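Workshop notebook, February
Berkton hotel terrace planters, irrigation and winter set-up 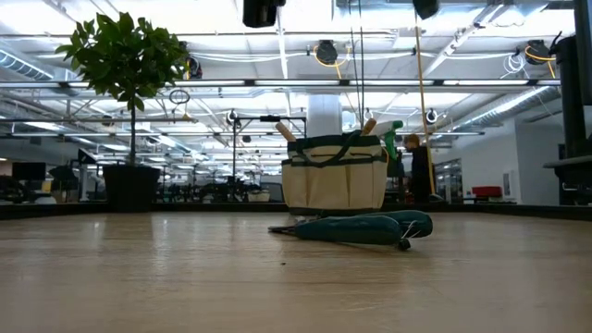

Spent the morning on the drip line for the terrace planters at the Berkton. The hotel wants the terrace dressed for its spring guest weekend, and the manager has asked for herbs near the bar end and nothing tall enough to block the sea view. Hand tools for the planting are the usual canvas bag with the green trim and the teal-handled tool that looks like pruners. The spray bottle goes with them for misting cuttings, clean water only. Everything else goes up in the service lift, which is booked through reception and closed to us during breakfast.

Supply: the terrace tap gives a steady flow but the pressure drops when the kitchen is busy. Fitted the Inano regulator after the filter and ran the line for 17 minutes. The far planters were still behind the near ones. Moved the feed to the middle of the run and tried again. Better, though the corner by the steps is slow. Swapped 2 drippers there and left the rest alone.

Tank: 2,000 litres, shared with the pool plant room. Kaan Aksoy checked the isolating valve and found it stiff but sound. He wants a label on it before anyone from the hotel touches it. I have asked the front desk who signs for plant room keys out of season. No answer yet.

Compost: Canpolat can deliver to the Drullunport side entrance only. That means a trolley through the car park, so it needs to be done before the coach arrivals at 11. Coarse grit still to order.

Wind: more than 2 planters at the seaward end will need a screen. The hotel does not want glass. Slatted panels would do, fixed to the planters - no drilling into the terrace wall, it was re-rendered last year.

To do
Label valve.
Re-time the line with the kitchen running, about 7 pm.
Ask the manager whether the evening lights share a circuit with the irrigation timer. The timer had reset itself when I came in.
Price slatted panels, painted and unpainted.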